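Section 4: Running the kitchen demo on open day

By now you should have Uten installed on the demo computer, the big screen plugged in and the barrier rope up. If you haven't done the rope yet, go back to Section 3 and do it now, as people will drift right up to the desk the minute the doors open (and they all bring coffee).

I've run this demo at Zarner every March for a while, and these are my own notes, tidied up a bit. They assume you're using the Julivley kitchen, the simulated one with the marble counter, and the white arm. If you've picked the Delaunay workshop scene instead, the steps are much the same but skip anything to do with food.

4.1 Loading the kitchen

1. Log in with the demo account. Don't use your own, or your email notifications will pop up in front of a room full of grade fives.
2. Open Uten and choose Scenes, then Julivley, then Kitchen.
3. Wait for the textures to finish. The counter looks like plain grey plastic until the marble veining comes in, and it's worth holding off on showing anybody until then.
4. Press Home. The arm will go to its starting pose with the gripper pointing down.
5. Check the cooktop, the frying pan and the little red item near it are all on the counter. If the pan has ended up on the floor, press Reset Scene and try again.

Note: Reset Scene puts the objects back but leaves the arm alone. Reset All does both. I mix these up every single year, so I've put a strip of coloured tape on the keyboard for Reset All.

4.2 Warming up before the doors open

6. Set the speed slider to 400. It goes up to 1,000, and you'll be tempted, but at full speed visitors can't follow what the arm is doing and you'll be talking about something that's already finished.
7. Use the arrow keys to move the gripper across the counter, cooktop side to sink side, and back again. Keep it high for the first pass.
8. Bring it down over the marble beside the sink. Go gently with the last bit and use the fine control (hold Shift). 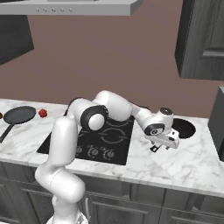 9. Open and close the fingers a couple of times with the space bar. If there's a lag between the key and the movement, close whatever else is running on the computer. Last year mine was quietly downloading an update, the rotten thing.
10. Save the pose as Slot 1. You'll come back to it between groups.

Caution: Don't save over Slot 3. It holds the pose for the closing run in Section 5 and it took me an entire afternoon to get right.

4.3 Letting visitors drive

This is my favourite part! Kids are usually better at it than their parents, and they're far less worried about looking silly.

11. Switch to Guest mode. It locks the menus and keeps the arrow keys, Shift and the space bar working.
12. Recall Slot 1 so everybody starts from the same spot.
13. Give each visitor one small job. "Move it to the back of the counter" is plenty for a first go. Grabbing things is a second go.
14. While they drive, point out the elbow. People watch the gripper and forget the rest of the arm has to go somewhere too, and when it folds up to reach a back corner you can get a really good chat going about joints.

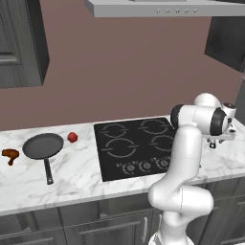 15. If somebody gets the arm into a knot, let them try to wriggle out of it first. Then press Home.
16. Recall Slot 1 again before the next person sits down.

Note: You will be asked whether it can cook dinner. My standard answer is that we're still working on picking things up and putting them down, and that usually gets a laugh. If they want more than that, send them along to the poster wall.

Note: Somebody will also ask why you'd bother practising in a pretend kitchen. I tell them I can run 1,000 tries overnight and there's no crockery to sweep up in the morning.

4.4 If it freezes

17. Keep talking. Ask the group what they'd want a kitchen arm to do at their place, and you've got nearly 3 minutes right there.
18. Press Reset All (the taped key).
19. If nothing moves, close Uten and open it again from the desktop icon. You'll need to go back into Guest mode afterwards, as it doesn't remember.
20. Still stuck? Put the recorded run on the big screen. It's in the Backup folder, and it loops.

Caution: Don't unplug the computer to restart it. The saved slots only get written when Uten closes properly, so you'd lose Slot 1 and have to set it up again with a lineup watching.

Leave everything running when you break for lunch, but turn the keyboard upside down. Section 5 covers the closing run and packing up.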